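Section 4: Setting Up a Belted Pair (Jeans with Belt)

The Clernside wardrobe guide covers trousers that arrive alone in Section 3. Jeans that come with a belt get a section to themselves, for reasons that will be clear by step 5.

Before you start

Clear a stretch of table wide enough for the jeans and the full length of the belt. A pale top is best, as dark denim on a dark table hides every wrinkle until the customer finds it. Empty the pockets. Whatever you find goes in the tray, including the receipts.

1. Fold the jeans once and lay them down so you can get at the seams, the back pocket and the belt loops. 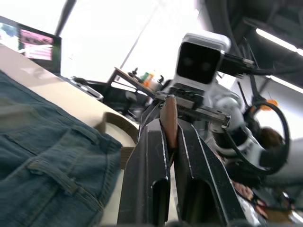
Fig. 4-1. Folded jeans on the tabletop, seams and belt loop in view.

2. Check each loop by tugging it gently with one finger. A loop that gives way goes on a repair slip (form 279). Do not reach for the stapler.

Note: Faded patches are part of the garment. Do not try to even them out. Someone paid extra for those.

3. Lay the belt out flat, buckle to your left. If it has been rolled up since December it will want to roll up again. Give it a minute under a heavy book. The Bachmann catalog is ideal and has no other known use.

4. Take hold of the belt on both sides of the buckle, and straighten that part first.

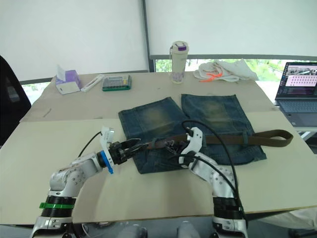 The free end can wait. It will curl a little whatever you do, and chasing it only drags the buckle out of line. Once the buckle end lies flat, look along the leather for cracks and dark, worn spots. Wear near the buckle is normal. A crack you can fit a fingernail into gets a slip of its own.

Caution: Keep the buckle off the denim when you slide the belt. Metal edges snag, and the thread we stock comes in 100 colors, none of them quite right.

5. Feed the belt through the loops, going all the way around. Miss one and you get to start over — the back loop is the usual culprit.

6. Turn the waistband toward you with the legs pointing away. Hold both ends of the waistband, lift slightly, and set it down straight.
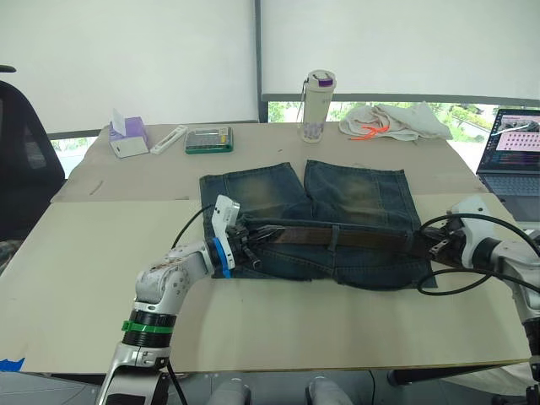 7. Smooth the legs from the waistband outward with the flat of your hand. Don't press the creases across the thighs; see the note under step 2.

8. Fold the legs back and move the bundle to the shelf, supporting it from underneath. Each shelf holds up to 200 pairs, provided the belts are tucked in. Leave the tails hanging and the pair below comes along for the ride.

Belts that are too short for the jeans they came with are covered in Section 5. So are the ones that are far too long.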